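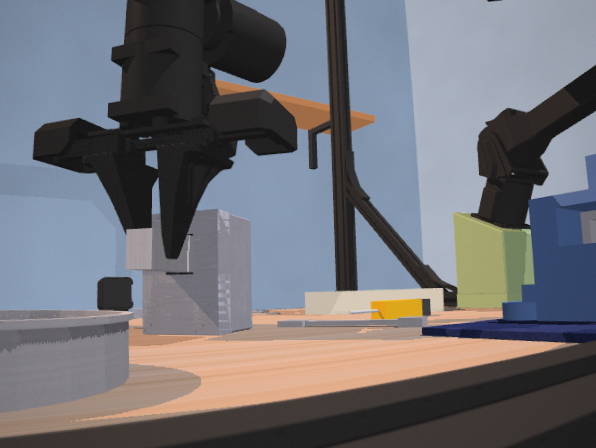

Simulierte Werkbank, linker Greifer am kleinen grauen Block.

Seit März sammle ich Demonstrationen für das Zweiarm-Projekt, intern Brurnico genannt. Der Stand bis heute sind 1.538 Episoden, alle in der Simulation, alle per Teleoperation von Hand gefahren. Die Aufgabe ist absichtlich klein gehalten: ein Teil von der Tischplatte greifen, anheben, in der runden Schale ablegen. Der Schraubstock, das Werkzeug und die flache Ablage gehören zur Szene, werden in diesem Durchgang aber nicht benutzt.

Aufgezeichnet werden Gelenkwinkel beider Arme, Greiferöffnung, die Sollwerte der Teleoperation und mehrere Kameraansichten mit gemeinsamem Zeitstempel. Den Renderer hatte ich zuerst auf eigenem Takt laufen lassen. Das ergab einen Versatz zwischen Bild und Sollwert, der beim Abspielen kaum auffällt und beim Training sehr wohl. Die betroffenen 96 Episoden habe ich gelöscht, eine nachträgliche Korrektur war mir zu unsicher.

Die Startlage der Teile wird vor jeder Episode neu gewürfelt, Position und Drehung getrennt. Die Arme starten aus einer festen Pose. Der rechte bleibt bei dieser Aufgabe in Ruhestellung, seine Werte laufen trotzdem mit – sonst passt das Format später nicht zu den zweihändigen Aufgaben. 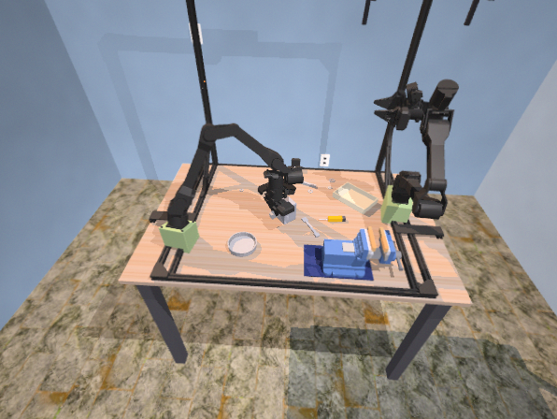 Was aussortiert wird

Verworfen wird eine Episode, wenn das Teil durch die Tischplatte rutscht, wenn die Kontaktkräfte springen oder wenn ich beim Fahren länger als zwei Sekunden stehen bleibe. Letzteres ist Geschmackssache. Pausen lernt das Modell aber zuverlässig mit und bleibt dann an derselben Stelle über dem Tisch hängen.

Fehlgriffe mit anschließender Korrektur behalte ich. Sie bekommen ein eigenes Etikett und lassen sich beim Laden gewichten. Im letzten Block waren es 37. Das Etikett setze ich direkt nach der Aufnahme, am Abend weiß ich es nicht mehr.

Flache Teile sind der schwierigere Fall. Der Greifer muss fast senkrecht von oben kommen, die Finger verdecken dabei das Objekt, und in der Übersichtskamera ist vom Teil nur noch wenig zu erkennen. Eine zweite, tiefer sitzende Kamera hilft. Sie kostet Speicher und verlängert das Rendern. 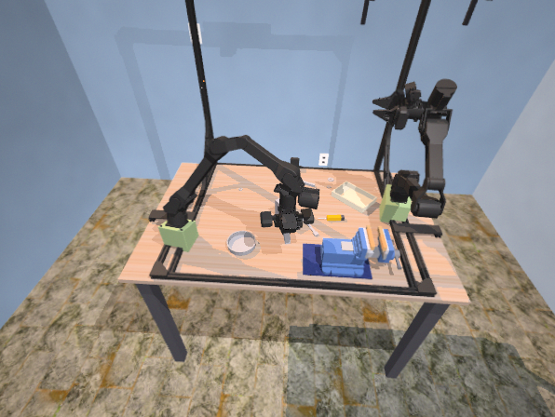

Verbruggen schrieb mir zum letzten Eintrag, die Korrekturen gehörten in einen getrennten Datensatz, bei ihm habe das Mischen die Greifhöhe verschlechtert. Ich habe das noch nicht nachgemessen. Ein Vergleich mit 16 Startlagen je Variante ist vorbereitet, beide Läufe mit gleichem Seed und gleicher Schrittzahl. Das Ladeskript filtert inzwischen nach Etikett, die Option heißt schlicht »ohne_korrektur« und steht standardmäßig auf aus.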